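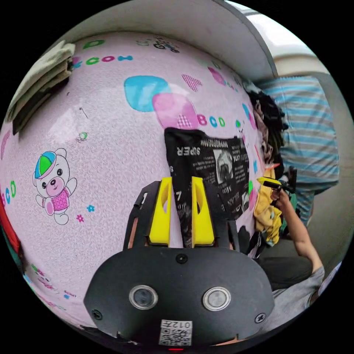 Home | Units | Handouts | Contact

Torkley Institute - Household Services, Certificate 2
Handout 5: Soft-sided wardrobes and the care of garments
Unit coordinator: Defne Ağca

Fabric-covered wardrobes are common in children's rooms and rental housing. Students are expected to recognise the type and to organise its contents without straining the cover.

Folding. T-shirts are to be folded to a uniform width, with large prints facing inward. Dark garments are stored apart from pale ones.

Loading. Heavier items belong on the lowest shelf. Folded cloths may be kept on top of the wardrobe - provided they are light and do not hang over the opening.

Cover. Printed panels should be wiped with a damp cloth and mild soap. Solvents may lift the colour and must not be used. Wardrobes near a window should be checked for fading each September.

Assessment. The practical task is marked out of 100. Students work in groups of two and submit one storage plan to the Eltadside campus office before the next session.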